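Category: Home > Vases & Dried Stems > Sets

Plirismont Vase Pair with Two Dried Bunches

Item 484. Sold as a set: one cylinder vase, one bottle vase, one yellow bunch, one green and reddish-brown bunch. Made for Flalik by the Pena workshop.

The Plirismont pair was drawn by Hidayah Entili as a small set for shelves, sideboards and reception counters. Both vases are slip-cast ceramic with a matte white finish. The finish is left plain, without a printed mark on the body. Small gray specks in the surface come from the clay and are not counted as faults.

The cylinder is the taller of the two. It has straight sides and an open top, and takes a bunch with a loose, wide head. The bottle has a rounded body, sloping shoulders, a short neck and a flared lip. The neck holds thin stems close together, so the bunch stands more upright and needs no frog or filler.

The bunches are dried, tied near the stem ends and shipped flat. The yellow bunch is made up of small dense blossoms with orange-brown heads mixed in. The other bunch has muted green leaves and small reddish-brown heads on thin stems. Shades vary between lots. Stems are cut long on purpose - trim from the bottom, below the tie, a little at a time.

Vases and bunches on a cream tabletop:
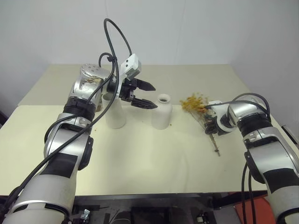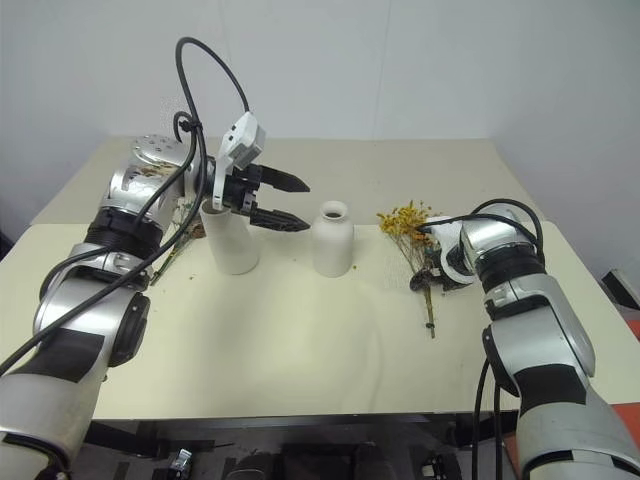
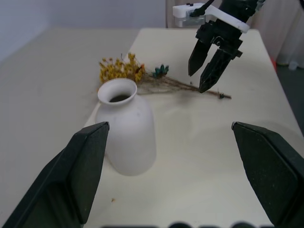
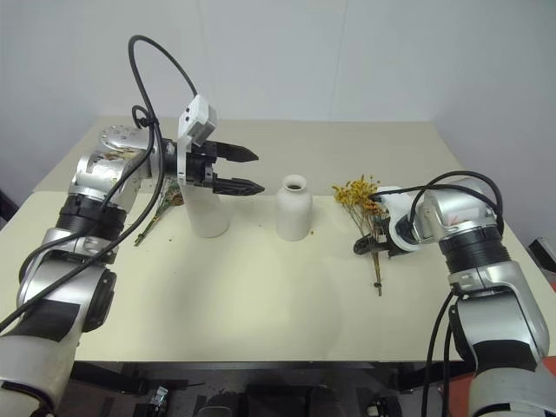
Arranging

Set the vase where it will stay before adding stems. Hold the bunch by the stems just above the tie and lower it straight into the opening. Do not push from the top, as the heads break first. With the bottle vase, close the stems between two fingers until they clear the lip, then let go and allow them to spread. Either bunch fits either vase. The tie can stay on. Cutting it gives a wider spread in the cylinder but makes little difference in the bottle.

Some shedding is normal when a bunch is first unpacked. Work over a smooth surface and wipe up the crumbs with a dry cloth.

Care

Dried stems only. The inside of both vases is unglazed and will sweat if filled with water, which can mark furniture. Dust the outside with a soft brush. Marks on the matte surface come off with a damp sponge and a drop of dish soap. Avoid scouring pads - they leave shiny patches that cannot be removed. Keep the bunches out of direct sun and away from heating vents. Yellow blossoms fade sooner than the green leaves.

Packing and supply

Each set ships in one carton with molded pulp inserts. The bunches lie in a separate sleeve on top. Open the carton with the label facing up. Minimum trade order is 9 cartons. The first run was over 3000 sets, and the second run, cast from the same molds, started in July. Replacement bunches are sold singly under the same item number with the suffix B. Replacement vases are not sold singly.

The earlier Sæther pair had a narrower bottle neck and is discontinued. Bunches from the current set will not fit it without thinning.

Trade questions go to Danang Rondonuwu at the Flalik order desk.

Page revised Dec 7, 2024

Tagged: ceramic, matte white, dried flowers, vase sets
2 comments | 9 shares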